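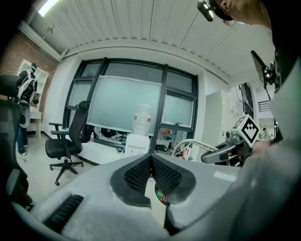 Two hand-held grippers out on the floor, one with its marker on top.

Gripper trial: stuff people keep asking me

Which grippers are you comparing?
The Vakik and the Limley, both hand-held. I've done 153 takes so far and I want 50 more on the Limley before I say anything loud about it.

Which one do you like?
For small parts, the Vakik (I didn't expect that!). The Limley closes faster but it tires out my wrist, and Saranya Varghese says the same.

What's the square marker for?
Tracking. The camera picks up the black-and-white pattern and we get the gripper's pose from it. Keep your sleeve off it, please.

Do the vents matter?
Yes! Don't wrap your palm over the mesh. My second session in February ended early that way.

How long is a session?
Six takes, then a break and some water.

Can I try one?
Sure, ask me or Anitha Kamath. She has the sign-up sheet and the spare batteries.

Where do the logs go?
In the Pistberg folder, sorted by gripper name.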